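Kvam Sports Hall: Equipment Room Inspection
Date: August 15, 2024
Inspected by: Bezawit Gudeta
Received by: Sverre Forsberg

1. Escape routes
Satisfactory. Both doors open fully from the inside. The exit sign over the rear door is lit.

2. Fire extinguisher
Action required. Pressure is within the green band, but the service label has expired. Pravatum to be contacted for a replacement date.

3. Shelving
Satisfactory with comment. Unit 6 is fixed to the wall. The upper bracket should be tightened before the November inspection.

4. Electrical
Satisfactory. No extension leads in permanent use. Socket covers intact.

5. Bags and cases
Zips, seams and linings to be checked on every item before it is returned to loan. Faulty items are to be tagged and handed to Signe Strand.
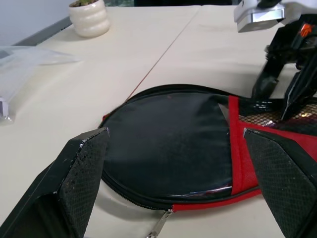
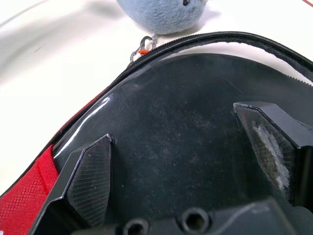
6. Floor
Action required. The edge of the mat by the store cupboard has lifted and presents a trip hazard. Remove or re-fix within 6 days.

7. First aid box
Satisfactory. Contents match the list inside the lid. Eye wash to be reordered.

Follow-up: Lovisa Dalen to confirm items 2 and 6 in writing.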